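Flotport Boards > School and Club Robotics > Simulation

Thread: Sim-only season for a high school club, is anyone convinced?

kerfmark
Joined in October
Posts: 19

Our club has been told the fall project will be simulation only. No parts order, no build nights. The students drive a simulated arm around a furnished room, record their runs, train something on the recordings and submit it to the Policarpio challenge. I mentor the hardware side, so you can guess how I feel. We got 70 sign-ups, more than we ever had for building things, and I suspect half of them think it's a video game.

Before I say something rude at the mentor meeting I would like to hear from people who have done a season this way. Did your kids learn anything they could use on a real arm?

tallowbyte
Posts: 863

We did it last year. Short answer is yes, some. They learned to keep logs and to stop blaming the motors. They did not learn what a loose set screw does to you at nine at night.

My bigger complaint is the rooms. White floor, plain wall, a couple of pieces of furniture with nice grain on them. Every student model looked great in there and I never saw a reason to believe the numbers.

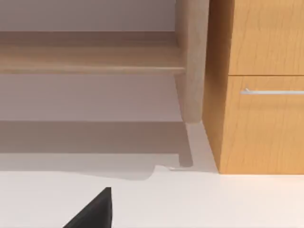 Posted by Getachew Hailu, club mentor, 4:40 pm

I'll take the other side, at least partway. We are in the middle of the same challenge and that is from our session. Look at how low the view is. My students spent their whole first meeting complaining about it, because they wanted to look down on the room like a map. They had to learn to drive with a table leg or a drawer front filling half of what they could see, and only the tip of the finger showing at the bottom. I think that's a real skill. Whether it transfers I can't tell you yet.

What I will agree on is the floor. It is far too clean. Our own shop floor has tape, sawdust and a stain from before my time.

kerfmark

Thanks, that's useful, but "a real skill" is what everybody says about everything. Driving badly from a bad viewpoint is also a skill. What do they hand in at the end? Is there a number, and does anyone outside the club check it?

Getachew Hailu

They hand in 140 recorded runs and the trained policy. The organizers run it in rooms the students haven't seen and send back a success rate. So yes, it gets checked, but it gets checked in the same simulator. I know how that sounds.

mossy_relay
Posts: 140

It sounds like grading your own homework with a calculator you built.

I judge at a couple of regional events and I've been asking sim teams the same question for two years: what would make this fail on a real floor? Most of them say "lighting" and stop. One team had an answer, and it was because their teacher had made them borrow a real gripper for a week and watch it miss. The rest had a score on a slide.

tallowbyte

Same here. Our kids used Mulix for the training part and it draws you a very pretty curve. Curve goes up, everyone claps. I asked one of them what the arm did when it missed and he had never watched a failed run. Not a single one. He'd filtered them out before he opened the folder.

pennyloaf
Posts: 19

Student here, different club, so take it for what it's worth. I get annoyed at these threads. We have one real arm for everybody and it was broken for most of last year. In the sim I got my own time with it every meeting. Before that I mostly held the flashlight while somebody's older brother fixed the wiring. If you want to say it isn't real robotics, fine, but what I was doing before wasn't either.

Also we DO watch the failures. Our mentor makes us write down why each one went wrong before we can delete it.

kerfmark

Fair hit. I have definitely handed a kid a flashlight.

I'm still not sold on the claim that it prepares them for hardware, which is the line in the handout I was given. If the handout said "everyone gets a turn" I would have signed it without a word.

Getachew Hailu

I would change the handout too. I don't tell parents that it prepares anyone for hardware. I tell them the students will learn to collect data carefully and to distrust a good score, and that we have a real arm in the corner for the spring.

Shadows gave us our best argument so far. One pair was sure that their policy would care about the furniture and ignore everything on the floor. Another pair said the shadow edges were the strongest lines down there and the policy would lock onto those. They haven't settled it, and they are both a little too confident for my taste.
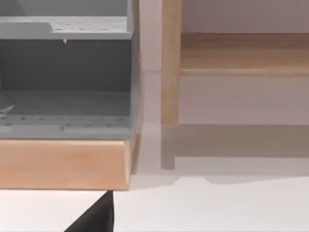 My plan is to have them write down a prediction first, then retrain with the shadows switched off and compare. If the success rate doesn't move, the second pair has to explain themselves. If it drops, the first pair does. I would be happy with either result as long as they don't change the prediction afterward, which they have tried before.

mossy_relay

That I would give points for. One caution: retrain more than once. With a small set of runs you can get a swing that size just from the random seed, and then whichever pair is louder wins.

tallowbyte

Seconding the seeds. Also Rumum has a shadow toggle that only turns off some of them, or it did last year. Check by eye before you burn a night of training on it.

Getachew Hailu

Good to know about the toggle, thank you. We are on Rumum and I had assumed that off meant off. Three seeds each is what our machine can manage.

kerfmark

I'll go to the meeting and ask for two things then: a written reason for every failed run, and real arm time before the spring. If I get the first and not the second I'm going to keep complaining, but I'll show up.

Pennyloaf, what did your mentor use for the failure notes? A form, or just paper?

pennyloaf

Paper. There was a form but people kept picking "other."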